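Setting up the two-arm sim cell (Kurora build), wrist cams and home pose

Written up quick as people keep asking in chat. Covers the two-arm robot in the living room scene, from fresh load to ready for a run. Assumes you already have the Ornach launcher working. If not go do that page first.

You need
- the Kurora room pack, November build or later
- both gripper models (left and right are seperate files, get both)
- a spare 16 GB on the disk for logs
- a cup of tea, first load is slow

Step 1. Load the room, no robot

Load the room on its own first. Let it finish. If the walls come up black the light file hasn't been found, check the path, usual culprit is a space in the folder name. Don't carry on with black walls, you'll only be back here later.

Then drop the robot in. Use the spawn point in the file, don't drag it by hand. Dragging leaves it a hair off the floor and it settles when you press play, so every number after that is slightly out.

Step 2. Wrist views

Open one wrist view at a time. You want both fingers in, pointing away from you, with the base along the bottom. If you only get one finger the mount is rotated, go to the mount tab and turn it in steps of 10 until both are there.

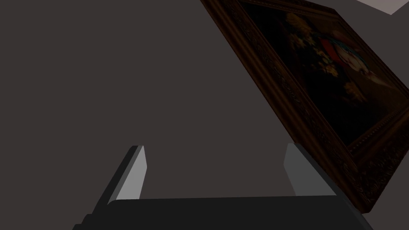 Set the near clip while you're in here. Default is too far out and it eats the fingertips. I use the lowest value the slider gives and have never had trouble with it. Save. The save button is the little one at the bottom, the big one is Export and does something else entirely.

Now do the other wrist. Same again, don't copy the settings across, the mount is mirrored and copying flips the roll. Ask me how I know.

Step 3. Open both grippers

Send the open command to both and wait. Jaws should stop at full width with nothing between them. If one stops short, look at the limits in the gripper file. Ninh's older version had them set for a narrower hand and there are still copies of it going round.

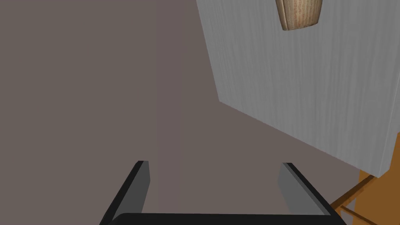 Jaws open, nothing held. Grey panel off to the right.

Do this check with the arm away from furniture. If the wrist is jammed up against something in the room the finger can read as stuck when the gripper file is fine. Lost most of a morning to that one.

Then close, open, close, open. Watch the log, not the picture. You want the same open value each time. Small drift is ok, a jump isnt.

Step 4. Home pose

Load home_up and run it at 70 percent speed. Full speed is fine later on but first time you want to be able to hit stop. Both arms should finish pointing up, grippers clear of the table.

Switch to the body view for this, wrist views are no use here, all you get is wall.

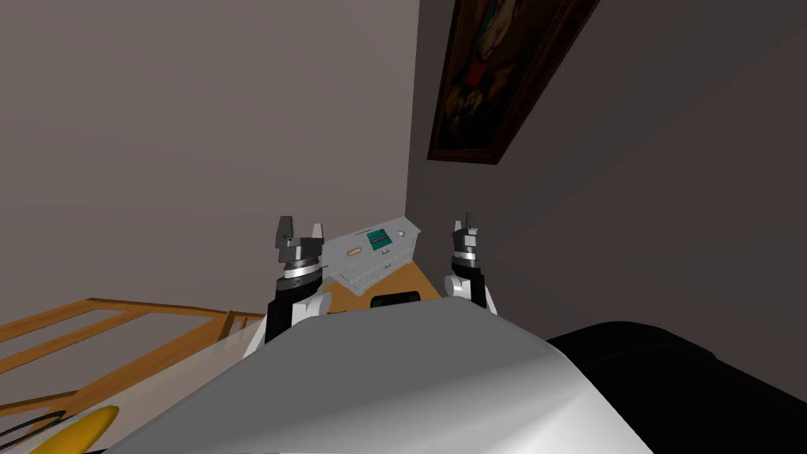
Body view. Both arms up, both grippers open, table and grey appliance between them.

Things to look at before moving on:
- both grippers open
- neither arm through the table (has happened)
- body not leaning. If it leans, respawn, don't nudge

One gripper looking narrower than the other in this view doesn't mean the model is wrong. Depends which way the wrist is turned. Check the joint values if it bothers you.

Step 5. Landmark check

Last one. Pick something fixed in the room that a wrist can see and use it to make sure the view hasn't slipped after homing. I use the painting, the frame has loads of carving on it so it's easy to tell if the picture has gone soft. Plain wall is hopeless for this.

Grab a still, save it next to the config, name it with the build number. Mine was 434. Compare against that one next time you load.

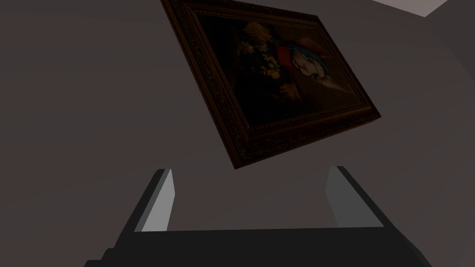 Step 6. Save and close

Save the whole cell, not just the robot. File, Save Cell As, and put it in the Clovimside shared folder so the rest of us get it. Close the launcher properly, killing the window leaves a lock file and the next person can't open it.

If you do get the lock file error, delete cell.lock and reload. Anything wierder than that message Tài Vũ, he wrote the loader. Mornings are best.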